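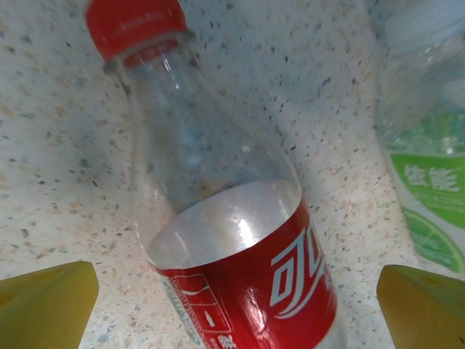
3.2 What people do with their empties

I went into this part of the study thinking deposit money would explain nearly everything. It explains a fair bit! But the longer I sat in kitchens in Koreck listening to people talk about their bottles, the more I heard about closets, cars and brothers-in-law.

Tegan Halliday and I sent a household survey to both towns in January and got 1,941 usable replies, from Koreck and from its smaller neighbor Cirnavska (the mailing is covered in Section 2). We then picked 425 homes for a follow-up call. I made a lot of those calls myself, mostly after 6 p.m., and I'm glad I did, as the form only asked where empties went and people on the phone wanted to tell me how they got there.

Figure 1. An empty plastic soda bottle with its red screw cap and red label.

Take the cap question. We asked whether people leave the cap on, and I figured it was a throwaway item. Callers had strong feelings about it. Older folks in Cirnavska had been told years ago to take caps off, and they still do it, even though the town's current leaflet says to leave them on. One woman keeps a coffee can of loose caps under her sink and has no plan for them at all. In Koreck the leaflet never mentioned caps, and people there mostly do whatever their parents did.

Then there's storage. Households with a porch or a garage tended to save up empties and make one big trip, while apartment folks tossed them as they went – even the ones who told me they cared a lot about the deposit. I'd want to see this checked in a bigger town before leaning on it too hard, and our question about storage space was clumsy (we asked about "room for recycling," and 2 callers thought we meant a whole room).

We didn't ask about crushing bottles flat, and I wish we had. It came up again and again on the phone, usually as a family argument. Section 3.3 gets into who in the house makes the trip.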